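Home > Join in > Help wanted

Wardrobe and laundry helper for the Jonley Players (part-time, paid)

Posted Nov 17, 2025

Hello! I'm Omar Boutros and I look after costumes for the Jonley Players, which means that for most of the year I'm the person at the back with pins in his mouth. We're putting on a new play called Cestovura in February and I need somebody to help me keep the clothes going. I've done the last few shows more or less alone and my knees have had enough, so this time there's a bit of money set aside and I'm allowed to advertise.

The play is set on a ferry that never seems to arrive anywhere, and the whole chorus wears black. Black T-shirts, black trousers, black socks, the lot. It sounds like the easiest wardrobe going, and then you try telling a medium from a large in a dim corridor. Black also shows every bit of fluff and goes a sad sort of brown if you wash it too hot. So a good half of this job is laundry, and I'd rather say so now than have you turn up hoping for corsets. 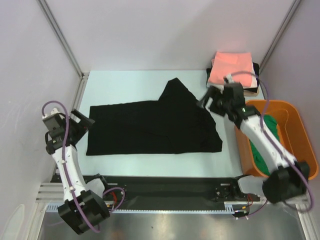
Chorus blacks. Get used to the colour!

We have 247 pieces in the costume store at the moment, counting odd gloves, and they all need to be on my list with a size and a label before we open. I've made a start (I got as far as the waistcoats). You'd be carrying on from there with me, and then once rehearsals move on to the stage you'd be doing the wash, checking for split seams and missing buttons, and getting everything back on the right rail with the right name on it.

You don't need to have worked in a theatre. I'd like you to be able to sew on a button so it stays sewn on, take up a hem by hand, and use an iron without fear. If you can work an overlocker I'll be delighted – ours is called Boron, after the noise it makes, and it has strong views about thread. I can teach you that part, though it takes a while and there may be swearing.

Hours are 9 a week up to the end of January, mostly evenings, and a good few more in show week itself, when you'd be backstage with me for every performance. There are two quick changes in the second half, one of them pretty hairy, and I can't be on both sides of the stage at once. The fee is £1,849 for the whole run, paid in two halves, and I'll cover your bus fares if you keep the tickets. Tea is free. Biscuits depend on who's been in.

Some of the T-shirts come from Avotiņš, a small shop in town that lets us have its ends of lines, and those run big, so part of your first week will be deciding who gets one and whether the sleeves want shortening. I like a sleeve that stops well above the elbow, because the cast have to haul ropes about in the storm bit and loose cuffs catch on everything. You're welcome to argue with me about this. People do.
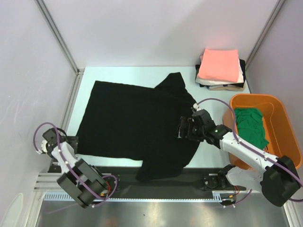 Marta, on reading the draft of this advert, wrote back that I'd made it sound like nothing but washing, and that I should mention how good it feels to stand in the wings and watch a change you've practised go right with seconds to spare. She also says to wear flat shoes.

She's right on both counts, so consider it mentioned. You also get to come to the read-through, sit in on any rehearsal you fancy and have two free seats for whoever you'd like to bring.

To apply, send me a note through the contact form on this site with "Wardrobe" in the subject line. No CV needed. Tell me a bit about yourself, what you've sewn or mended lately (curtains count, so do school trousers), and which evenings you can't do. A photo of something you've made would be lovely but isn't a must. I've room to meet 10 people for a chat and I'll go in the order the notes come in, so don't sit on it too long.

You'll need to be 18 or over for the late finishes. The store is up one flight of stairs with no lift, but the ironing and mending can all be done on the ground floor, so do tell me if that would suit you better and we'll sort it out between us.

Omar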